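Speaker notes: Why your town's street names are wrong
Fiturbridge Historical Society, Monday evening session
Running time 40 min, less if the urn boils early

SLIDE 1. Title
Wait for the chairs to stop. Thank them for coming out in the rain (check: is it raining?). Mention toilets, exits, the trick door.

Opening line: "Put your hand up if you live on a street named after somebody. Keep it up if you know what they did." Most hands drop. Let them enjoy that for a second before moving on.

SLIDE 2. The 1822 survey
Fiturbridge was laid out on paper in 1822 by a man who had, as far as the records show, spent two days here and disliked both of them. His plan ignores the creek. It also ignores the hill, which anyone who has pushed a pram up Buckley Street will have noticed.

He numbered the streets. The numbers lasted until people had to live on them. By the time the first council sat, residents were using their own names, mostly descriptive and in two cases unprintable. I have printed one of them in the handout. Page 3, bottom.

SLIDE 3. How a name gets lost
Slow down here, last time I rushed it and a lady in the second row thought I was talking about Adelaide.

Three spellings of the same lane in one rate book: Clerncombe, Clarencomb, Clearing Comb. Same clerk, same ink, same afternoon by the look of it. The sign writer picked the first one. The post office picked the second and held out for years. Letters went missing. A lawsuit over a boundary fence was adjourned because neither party could agree which lane they lived in, although they could see each other from their kitchens.

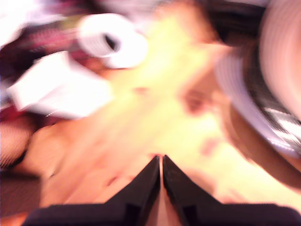
SLIDE 4. The Hernero question
Everyone asks about Hernero Road, so get in first. The popular story is that it honours a Spanish sea captain. There is no captain. There is no sea, either, for quite a distance. What we do have is a grocer's ledger with an entry for "Herne Row", a terrace of cottages pulled down to widen the road, and a draughtsman with generous handwriting. Join the last two words, lose the W in a fold of the map, and you have your captain.

Expect grumbling. The pub has a mural of him. Say something kind about the mural.

SLIDE 5. The great renaming
Council decided to tidy up and advertised for suggestions. Over 200 arrived. Read out the good ones if time allows:
Honour Street (rejected, already a Honor Street, and they did not want to settle the spelling)
Prosperity Parade (accepted, then flooded)
Something Avenue (submitted as a placeholder, approved without amendment, still on the books as an unmade road behind the tip)

Pause for the laugh. If no laugh, go straight to the next slide and look scholarly.

SLIDE 6. What to do with your own street
Start with the rate books, then the subdivision plans. Newspapers come last, however tempting, as the local paper would print whatever the last person through the door had told them.
Opening hours for the reading room are on the handout. Pencils only. They will take your pen off you, and they have a drawer full of mine.

Old signs sometimes turn up in sheds. If you have one, please don't repaint it in its original colours until somebody has had a look at what the original colours were.

SLIDE 7. Questions
Likely ones:
Can we change the names back? Back to which?
Is the unmade road haunted? Refer to the pub.
Will there be a book? There is a manuscript. It is 100 pages over length and the argument about Buckley Street isn't finished.

Raffle is drawn straight after. Hand the microphone back switched OFF this time.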